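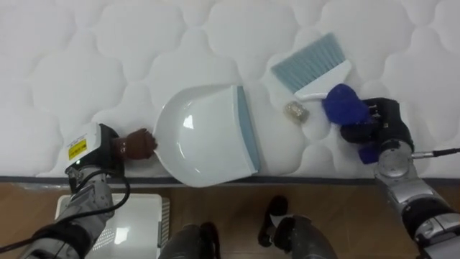

The January Clean Is a Sales Season

By Ji-hoon Seo
2019-01-01

My phone woke me up this morning to tell me my home was tired. That was the word it used. The message came from Zesside, a housekeeping app I downloaded last March and opened maybe four times, and it wanted me to begin my Whole Home Reset before the holiday was over. There was a button that said Start Fresh. There was a smaller button that said Remind Me Tomorrow. I looked for one that said No and didn't find it.

I should say up front that I like a clean house. I grew up in one. My mother swept the kitchen every night after dinner and I still can't sit down to a book if there are crumbs under the table. So this isn't a defense of filth, and if you write to me about dust mites I will not be surprised, because people always write to me about dust mites. What I doubt is the yearly ceremony, the idea that a home needs to be emptied out, judged and started over on a schedule, and that this schedule happens to land in the same week the storage bins go on sale.

Think about when you last heard someone sell you the opposite. The advice to do a small amount of work on an ordinary evening has no packaging. You can't put it in the front window of a store. A Reset, though, needs equipment. It needs labels and baskets and a special cloth for glass and another special cloth for the glass in the bathroom, which I am told is different.

Who says it has to be done?

The Zesside plan I was offered has 17 jobs for the bedroom alone. I read through them in bed, which felt like the right place. Some are fine. Wash the curtains, sure. Others I had never in my life considered. Remove and wipe the light switch covers. Rotate the art. Strip the bed to the bare mattress, vacuum it, leave it to air for the day, then treat it with a mist that Zesside will be happy to ship to you.

I have asked myself where a number like 17 comes from and I don't have a good answer. The app doesn't give one. It doesn't say what goes wrong in a bedroom where only twelve of those jobs get done. It simply lists them with empty circles beside them, and an empty circle is a hard thing to look at for long. I filled in two that I hadn't done, just to make them go away, and the app congratulated me.

The mattress business is the one that gets under my skin, so I'll stay on it a while. Depending on who is talking, you should vacuum a mattress every month, or every season, or twice a year. You should turn it, or never turn it, or turn it head to foot but not over. You should replace it after eight years, or after ten, or when you "notice a change," which covers just about anybody over forty who has ever slept badly. I have yet to see this advice printed anywhere that didn't also sell either mattresses or something to put on them.

I bought ours from a store in Plelthorpe, and along with it I bought a protection plan from Trustus, because the salesman was tired and I was tired and it was raining. The plan says the coverage depends on "regular and documented care." I called to ask what documented meant. The woman on the line was very nice and said photographs would be fine, or a log. I asked if anyone had ever been turned down for not keeping a log. She said she couldn't speak to that. I asked if anyone had ever kept one. She laughed, and I think that was the only straight answer I got out of the whole call.

The money part

Here is where I tend to lose people, since it sounds petty to complain about what a scrub brush costs. But it adds up, and it adds up on purpose.

Last winter my wife and I did the full thing. We did it properly, too, with the plan taped to the refrigerator. I kept the receipts in an envelope, and when it was over we had spent $726. Part of that was a closet system that we would have needed sooner or later. Most of it wasn't. It was bins, and then bins to go inside the bins. It was a steam cleaner we have used on one rug. It was a set of matching jars, into which we poured rice and flour that had been living without any trouble in the bags they came in, and which we then had to label because we could no longer tell the two kinds of flour apart.

By March you would not have known we had done it. I mean that as a plain report. The closet was full again, the jars were out of order and one of the bins held nothing but other people's chargers. The floors looked the way floors look. We'd had two or three very nice weeks, and I won't pretend I didn't enjoy them, but I could have had a weekend at the beach for that money and I would have kept the memory of it longer.

People who believe in the Reset will tell you the failure was ours. We didn't "maintain." I find this a very handy argument for the person making it. If the house stays clean, the method worked. If it doesn't, the customer was weak, and there is a follow-up course for that. I'd like to hear of one result that would count against the method. I've asked. On the Zesside forum there's a thread called What Finally Worked For Me, with 2,528 replies at last look, and I would think that a thing that finally worked would need fewer.

What my neighbors do

We live in the Macapagal, an older apartment building with thin walls, and you learn a lot about how other people clean. The family above us runs a vacuum for ten minutes most mornings, before the kids leave for school. The man across the hall does his whole place in one go, at night, loudly, when his sister is coming to visit. The couple by the stairs have a dustpan that hangs on the outside of their door and goes in and out all day long. I've been in all these homes. They are all perfectly pleasant. I couldn't tell you which of them has clean light switch covers, and I don't believe you could either.

None of them has a system, at least not one they'd call by that name. They have habits, and the habits are dull, and they came from wherever habits come from. Mostly from parents. A little from shame. When I asked the man across the hall if he did a New Year's clean he looked at me as if I'd asked whether he did a New Year's dishwashing.

I'm aware that this proves very little. Three households on one floor and a half is not a study. But I notice that the other side doesn't have a study either, and they are charging for it. 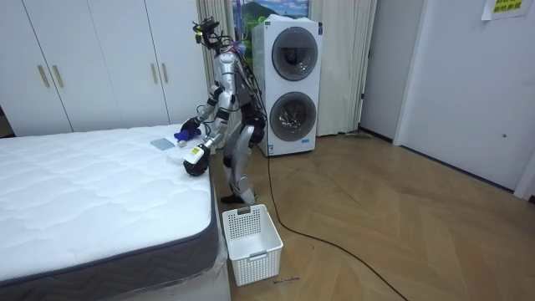
The feelings part

There's a softer version of the sales pitch, and I trust it less than the hard one. It says a clean room is a clear mind. It says you aren't really wiping a shelf, you are letting go of the old year. I've read this in magazines, on the back of a box of sponges, and in an email from my dentist.

I don't doubt that people feel better in a tidy room. I do. I also feel better after a sandwich, and so far no one has asked me to write down my intentions before I eat it. What bothers me is how quickly the nice feeling gets turned into a duty, and then a test. If a clear shelf means a clear mind, what does my shelf say about me? What does it say about my friend with the newborn and the laundry on every chair? She's doing fine. She is also getting the emails, and she told me last week that she'd cried over one of them. It was about her spice drawer.

And let's be blunt about who reads this stuff. In most couples I know, one person gets the app and the other gets told about it. In our house I'm the one who gets the app, but I know we're unusual, and I know that when people come over and the place is a mess, it isn't me they quietly blame. A list with empty circles doesn't fall evenly on everyone who lives under the roof. None of the plans I've seen has a line that says "give half of this to someone else."

What I'm doing this year

Very little. I swept this morning, since there were pine needles. I changed the sheets because it was time to change the sheets, and I put nothing on the mattress but the sheets. The steam cleaner is going to my cousin, who has more rugs than I do and has been warned.

I'll grant the other side a few things. If you're moving, or someone has been sick, or you have let things slide so far that you can't find the floor, then a big clean makes sense and you should take a couple of days and do it. If you love doing it, go ahead. Some people love it the way others love washing a car, and I wouldn't take that away from anyone. My aunt takes down every curtain she owns on the first of the year and sings while she does it. She has never bought a bin in her life.

But if you are doing it because a phone told you your home was tired, I'd wait a week. See if you still want to once the sale is over. Look at the price of the cloths then, too. I checked last year, and they'd gone down by half.

As for Zesside, I finally found where to turn the reminders off. It's under Account, then Goals, then My Journey, at the very bottom of the page. It asked me if I was sure, and I said I was, and it told me it would check in again in the spring.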